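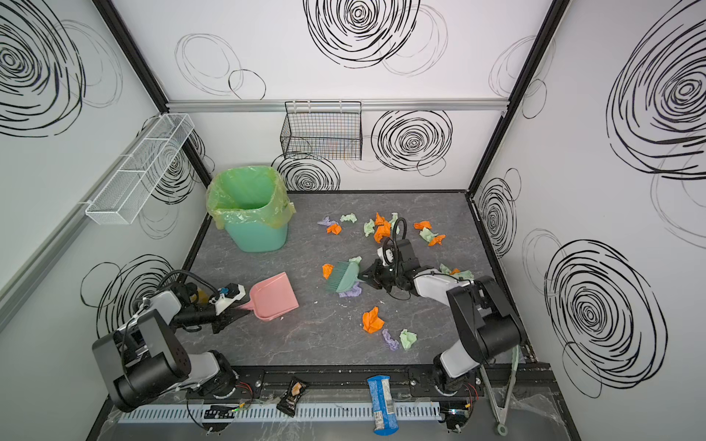

Figure 4. Floor-sweeping task in the Droltham cell. The left arm holds the dustpan and the right arm the hand brush.

4.2 Sweeping with two arms

Sweeping looks like a fair test of whether a machine can help around the house. Most people learn it as children and the tools cost a few dollars. We gave the two-arm setup a pink dustpan, a sage-green brush and a floor scattered with crumpled paper in orange, pale green and lavender (Figure 4). A lined bin stood at the back left.

We logged 619 attempts with the Caldeira controller. A run passed only if all the paper ended up in the bin and both tools were still in the grippers. By that rule, 38 runs passed. Menzies and Aguiar had counted 1,149 separate strokes as "successful sweeps" in an earlier report on the same logs, where a stroke scored if any ball moved toward the pan. We think that measure flatters the system. A ball that rolls up to the lip and rolls away again has not been cleaned up.

Most failed runs went wrong at the pan. The holding arm kept it close to where it was first set down, so balls pushed wide were chased by the brush alone. People shift the pan without thinking about it – our operators did so on nearly every stroke when they drove the arms by hand.

Paper balls are also a kind sort of rubbish. They are light, dry and brightly coloured, and they do not smear. In February we ran 12 trials with rice on the same floor, and none passed. We would not take the results in this section as evidence that the system could be left alone with a kitchen floor, and the claims made for Skununero on similar tasks should be read with the same care.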